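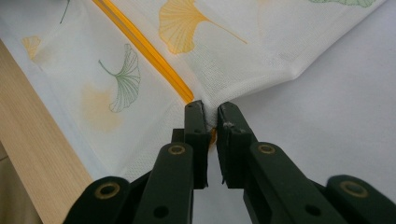 브릿지 디클레어러 플레이, 카운팅 하는 법 정리. 초보분들은 카드 52장을 다 외워야 되는 줄 아는데 그럴 필요 없음. 한 사람 패만 세면 된다. 웨스트면 웨스트, 이스트면 이스트. 둘 중 정보가 더 많이 나온 쪽. 은행잎 무늬 흰 망사천을 한 자락 집어 올리면 집은 데만 뾰족하게 서는 게 아니고 옆에 천까지 주름져서 딸려 오는데 카운팅도 딱 그 느낌. 한 수트 장수가 확정되면 나머지 수트 장수가 따라 나온다. 네 수트 합은 무조건 13장이니까.

2018년 11월 17일
글 Edmund Grabowska

준비. 더미 깔리면 바로 카드 내지 말고 잠깐 멈추기. 이때 할 일:

1) 내 패랑 더미 점수 합치기. 전체가 40점이니까 빼면 상대 둘이 가진 점수.
2) 비딩 다시 떠올리기. 누가 열었나, 뭘로 열었나, 누가 끝까지 패스했나.
3) 수트별로 상대한테 몇 장 있는지. 내 거 더미 거 합쳐서 13에서 빼면 끝.

3번은 중요한 수트만 해도 됨. 보통 트럼프 하나, 퀸 찾아야 되는 수트 하나.

예제 들어감. 컨트랙트는 사우스 4♠.

더미(노스)
♠ Q J 8 4
♥ 7 3
♦ K J 5
♣ A 8 6 2

나(사우스)
♠ A K 10 9 6
♥ 8 5
♦ A 10 4
♣ K 7 3

비딩: 웨스트가 위크 2♥ 오픈, 노스 패스, 이스트 패스, 내가 2♠, 웨스트 패스, 노스가 4♠. 끝.

루저부터. 하트 둘, 클럽 하나. 여기까지 셋이고 더 지면 다운. 그러니까 ♦Q 를 찾아야 된다. 근데 다이아몬드가 양쪽으로 다 피네스가 되는 모양이라서 (더미에 K J, 나한테 A 10) 찍으면 반반. 찍지 말고 셉시다.

첫 트릭. 웨스트 ♥K 리드, 이김. 이어서 ♥Q 또 이김. 그다음 ♣9로 바꿈. 손에서 ♣K 로 먹는다.

트럼프 뺀다. 상대한테 스페이드 4장. 세 번 돌렸더니 웨스트는 세 번 다 따라오고 이스트는 첫 번째만 따라옴. 스페이드 3-1 확정. 종이에 적으면 반칙이니까 머리속에만.

지금까지 웨스트:
하트 6장 (위크 투니까)
스페이드 3장
합 9장. 남은 거 4장이 클럽+다이아몬드.

여기서 다이아몬드 건드리는 분들 많은데 참으세요. 클럽을 먼저 확인한다. ♣A 치고, 웨스트 따라옴. 클럽 한번 더, 어차피 줘야 되는 트릭이다. 웨스트가 하트를 버린다. 이거다. 웨스트 클럽은 2장이었던 것.

6 + 3 + 2 = 11. 그럼 웨스트 다이아몬드는 2장. 상대 다이아몬드가 모두 7장이니까 이스트는 5장. ♦Q 가 이스트한테 있을 확률이 5 대 2 로 올라갔다. 공짜로.

세번째 클럽은 이스트가 먹는다. 이스트가 뭘 내든 괜찮음.
- 다이아몬드 내면: 피네스 대신 해준 거. 땡큐
- 하트 내면: 양쪽 다 하트 없음. 한쪽에서 러프, 다른 쪽에서 다이아몬드 버림
- 클럽 내면: 손에서 러프

클럽이 나왔다 치고, 러프한 다음 손에서 ♦4 를 내서 더미 K 로 먹고, 더미에서 ♦J 를 낸다. 이스트가 Q 로 안 덮으면 그냥 돌린다. 덮으면 A 로 먹고 10이 산다. 10트릭 메이드.

물론 웨스트가 ♦Q 를 갖고 있는 날도 있음. 일곱 번에 두 번은 다운되는 거고 그건 그냥 다음 보드 하면 됩니다. 파트너한테 사과할 일 아님.

연습 방법. 처음부터 네 수트 다 세려고 하면 세 보드만에 지친다. 저는 Lulum 에서 칠 때 첫 달은 트럼프만 셌음. 둘째 달에 하나 추가. 장수를 따로따로 외우지 말고 분포 모양으로 외우는 게 훨씬 편하다. 4-4-3-2, 5-3-3-2, 5-4-3-1, 5-4-2-2 이런 거. 웨스트가 6-3 까지 나오면 남은 건 4장이고 2-2, 3-1, 4-0 중에 하나다. 몇 개 없음.

자주 하는 실수 몇개:

위크 투를 너무 믿는 것. 5장으로 여는 사람도 있고 특히 써드 시트면 더 그렇다. 상대 컨벤션 카드 보거나 내 차례에 물어보면 됨. 물어보는 거 실례 아니에요.

디스카드 놓치는 것. 상대가 수트를 못 따라온 그 순간이 제일 큰 정보인데 자기 다음 카드 고르느라 안 본다. 그 트릭은 뒤집기 전에 한번 더 보기.

점수를 안 세는 것. 패스했던 사람이 벌써 10점을 보여줬으면 퀸은 거의 반대쪽에 있다. 12점이면 열었을 테니까. 장수가 애매할땐 이걸로 정함.

엔트리. 다 세놓고 더미로 못 가서 다운되는 경우. 위 예제는 ♦K 가 그대로 엔트리라 문제없지만 피네스를 어느 손에서 시작해야 되는지는 클럽 주기 전에 정해둬야 한다.

디펜스할 때 카운팅은 파트너 시그널까지 봐야 돼서 얘기가 길어짐. 2월에 따로 올릴게요.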